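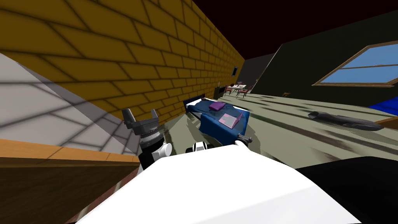
Gripper Care on the Starport Two-Arm Unit: Frequently Asked Questions

The gripper check is required before each bedroom task is loaded in the Kikville simulator, and again after any change to the arm settings. The operator opens one gripper fully and confirms that its two fingers are spread apart, as on the raised left arm, before the other arm is brought near the bed.

How often must the wrist joints be re-zeroed?
Every 18 sessions, or whenever the unit reports fault 2341.

What should I do if a gripper stops short of fully open?
Stop the session and reload the default arm file. If the fault returns, lower the grip force setting to 9 and run the open and close cycle 10 times. Record the result in the Stuludance log.

May I edit the arm file myself?
No. Changes to the arm file are made by Menaka Sivakumar's group. Requests should include the session number and the name of the room in use.

Does a change of room require a new check?
Yes. Furniture heights differ between rooms, and the reach limits are stored separately for each one.

Who approves a unit for return to service?
Thảo Đinh, or a person she has named in writing. Units held for repair may not be assigned to scheduled sessions.

Last revised 19 August 2020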